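Ha-rang Wi runs the demonstrations at the Morkavach workshop in Gotley, and on open days she is the one wearing the gear. When I got there she had been on her feet since the doors opened and was glad to sit down for a talk between groups.

"People expect a robot that walks out and shakes their hand," she said. "We show them somebody sorting gloves at a desk. Some of them leave. The ones who stay usually ask good questions."

The workshop records hand movement. A person wears an exoskeleton on each hand and does small, ordinary jobs, and the recordings go to the team in Ayala that trains the robot hands. Wi came to it from a packing line, where she spent 3 years.

"I knew how hands work when you're bored and quick," she said. "That's most of what they wanted from me."

I asked why gloves. She said cloth is hard. A block stays the shape it was when you picked it up, but a knit glove droops and folds over your fingers – and it never does it the same way twice. The Ayala group had asked for more soft items in July, and the list has been mostly gloves, socks and dish towels since then.

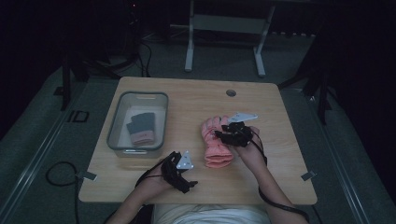
Page last changed: 04/11/2019

The task looks dull from a chair. You take hold of a glove, you move it, you let go. Wi talked me through it while one of her colleagues got ready for the next group. The clear bin is for the gloves. The plates on top of the hands have to stay upright, she said, or the position readings drift and the take is thrown out.

"You learn to keep your wrists honest. If I turn my hand over the way I would at home, we lose it."

They had 1522 good takes on the day I visited. She did not want to guess how many bad ones there were. A session runs 75 minutes and then the wearer has to stop, whether or not the list is done. I asked if the straps hurt.

"They don't hurt. They get warm. What bothers you is the cable, because you always know it's there."

The next group was 26 people from the technical school in Conlow, and they stood in two rows along the wall. A boy near the front wanted to know if the robot would be faster than her. Wi told him no, not this year, and that speed was not on the list. His teacher asked what it cost. She said she did not handle that side and gave him a name at the office.

Afterward a few of the students tried on a spare hand unit with the power off. One girl spent a long time opening and closing her fingers in it. "She asked me where the knuckle joint goes if your hand is small," Wi said. "We have two sizes. I told her to write to us about a third."

The next open day has not been set. School groups can ask the Gotley office for a visit, and Wi said mornings are better.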